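Handout 2 - Containers and Small-Parts Storage
Course notes, R. Pacheco

Bin choice comes before labeling. A translucent bin shows part of its contents without being opened; an opaque one needs a written label on the short side. Bins under 264 mm go on the upper shelf.
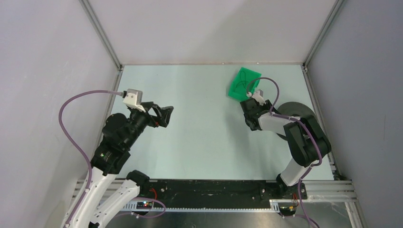
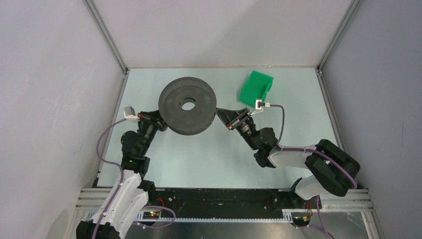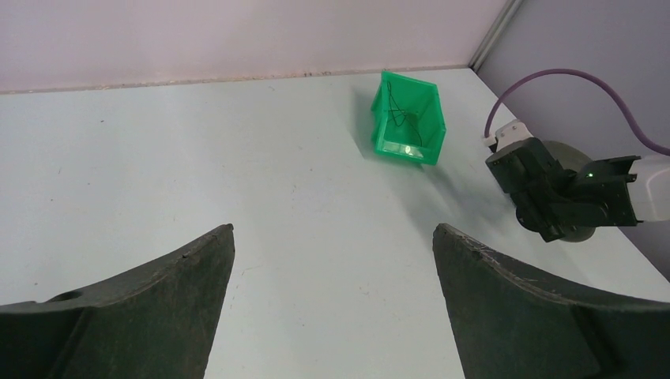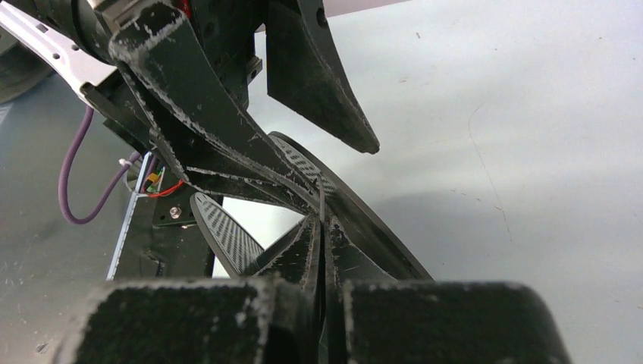

Loose wire is stored coiled, one length per bin. Ring-shaped items lie flat - never on edge - and are stacked no higher than 2.

Work surfaces are wiped before each sort. Record the bin code (Ondelitz series, 62 to 841) on the Collado sheet and hand it to Ramiro Garrido.

Reading for August: Hurkudari notes, section on shelf depth.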